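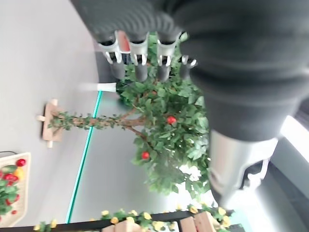 그린닉스관리자
질문 등록자 · 일반 회원

Imero 온습도 로거 시간이 밀려서 기록됩니다

소규모 저온 보관실에 Imero 로거를 설치해서 쓰고 있습니다. 기록 간격은 300초로 설정했고, 데이터는 Grirnix 수집 프로그램으로 내려받아 CSV로 저장합니다. 6월분 파일을 정리하다가 이상한 점을 발견했습니다.

로거 내부 시각과 PC 시각을 비교하면 로거 쪽이 7분 늦습니다. 설치할 때 분명히 동기화했습니다. 온도값 자체는 기준 온도계와 비교해도 문제없는 것 같습니다. CSV에는 시각이 두 열로 들어가는데(device_time, host_time) 보고서를 만들 때 어느 열을 기준으로 삼아야 하는지도 모르겠습니다.

펌웨어는 1502 버전이고 배터리는 교체한 적 없습니다. 수집 프로그램을 다시 설치해 봤는데 증상은 같습니다. 이미 저장된 데이터를 보정할 방법이 있는지, 앞으로 밀리지 않게 하려면 어떤 설정을 바꿔야 하는지 알고 싶습니다. 네트워크는 외부 인터넷이 막힌 내부망입니다.

작성일: 2022년 7월 10일
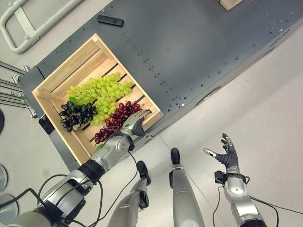
참고로 보관실 설정 온도는 9도이고, 로거는 선반 안쪽 벽에 붙어 있습니다. 문 쪽에 한 대가 더 있는데 그쪽도 같은 방향으로 늦습니다. 다만 밀린 폭은 벽 쪽보다 작습니다. 두 대를 한 그래프에 겹치면 문을 여닫을 때 생기는 온도 변화 시점이 서로 맞지 않습니다. 알람 기록도 같은 문제가 있습니다.

minhas_log
답변 · 우수 회원

수정 발진자의 온도 특성부터 의심해 보세요. 시계용 32.768kHz 음차형 수정은 상온 부근에서 주파수가 가장 높고, 거기서 온도가 올라가도 내려가도 주파수가 떨어집니다. 저온에 계속 두면 항상 느려지는 쪽으로 오차가 쌓입니다. 두 대가 같은 방향으로 늦는다는 점과도 맞습니다. 폭이 다른 것은 부품 편차와 설치 위치의 온도 차로 설명이 됩니다. 다만 온도 영향만으로 전부 설명되는지는 설치 후 경과 기간을 알아야 계산할 수 있습니다.

기존 데이터는 선형 보정이면 됩니다. 동기화한 시점의 오차를 0, 지금 확인한 오차를 끝값으로 놓고 그 사이를 비례 배분해서 device_time에 더하세요. 보관실 온도가 거의 일정했다면 이 방법으로 충분합니다. 중간에 전원이 끊긴 적이 있으면 그 지점에서 구간을 나눠야 합니다.

host_time은 보통 PC가 데이터를 받은 시각입니다. 모아 두었다가 한꺼번에 내려받으면 여러 행에 같은 값이 찍히니 측정 시각으로 쓰면 안 됩니다. 보고서에는 보정한 device_time을 쓰고, 원본 열은 지우지 말고 남겨 두세요. 보정식과 적용 구간도 비고에 적어 두어야 나중에 확인할 때 말이 나오지 않습니다.

앞으로는 내부망 PC 한 대를 NTP 서버로 두고, 수집 프로그램이 도는 PC를 거기에 맞춘 다음, 내려받을 때마다 로거 시각을 다시 쓰게 하세요. 순서가 중요합니다. 데이터를 먼저 받고 오차를 기록한 뒤에 시각을 써야 보정 근거가 남습니다.

dromus22
답변 · 일반 회원

저는 배터리 바꾸니까 됐습니다. 모델은 다릅니다.

냉장설비초보
답변 · 일반 회원

윗분 말씀대로 배터리도 확인은 해 보세요. 전압이 낮아지면 리셋되면서 시계가 잠깐 멈추는 기종이 있습니다. 구분 방법은 간단합니다. device_time 열에서 앞 행과의 차이를 계산해 보고 전부 300초면 수정 쪽 문제, 어느 한 곳에서 간격이 튀면 리셋을 의심하면 됩니다. 엑셀에서는 시각 차이에 86400을 곱해야 초 단위로 나옵니다. 소수점 오차가 있으니 ROUND로 묶어서 비교하세요. 시계가 멈췄다가 그대로 이어지는 경우에는 간격만으로 안 보일 수도 있어서, 로거에 이벤트 기록 기능이 있으면 그것도 같이 내려받는 편이 낫습니다.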